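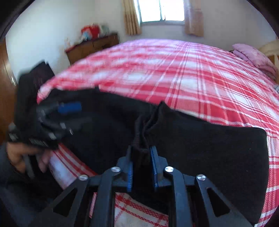
Black garment on the plaid bed, back bedroom, Ernine House open day

I had been meaning to get to one of the Ernine House open days for ages, and this time Geum-ok Jang called me the night before and said she'd drive, so that settled it. We got there a little after ten, found a parking spot by the hedge (lucky, the street fills up fast) and were handed coffee before we had our coats off. My kind of welcome!

For anyone who hasn't been, Ernine is an ordinary house set up as a place to learn housekeeping, mostly for people moving into their first apartment. Classes run for 8 weeks and are kept small. Lise Perron took our group around, starting in the kitchen, where I spent far too long admiring the pantry shelves and asking where she gets her jars. The answer was Lungu, the hardware place out past the bridge, and yes, I stopped there on the way home.

The bedroom was my favorite, though. The bed is a big one and it takes up most of the room, with a red-and-white plaid sheet on it that took me straight back to my aunt's cabin. Lise is a great believer in folding on the bed and I'm a convert, after all these years of doing it on top of the dryer. You have space to lay a thing out flat, you aren't bending over, and you can't go to sleep until it's all put away. There was a soft black garment spread across the plaid, gathered up in a fold near the middle, and you could see a few little specks of lint on it. Black shows everything, doesn't it? Lise's advice is to wash darks inside out and keep them well away from the towels, and to smooth the cloth from the middle outward before you make the first fold.

Tyson Petrenko, who came with his daughter, asked about fitted sheets, and we had a long and cheerful argument about those that went on down the stairs and into lunch. I still roll mine up and hope for the best.

Lunch was soup and rolls, three dollars, and very good. Geum-ok had seconds. The next open day is in December, and Lise asked me to pass along that you should wear shoes that slip off easily, as the upstairs carpet is new.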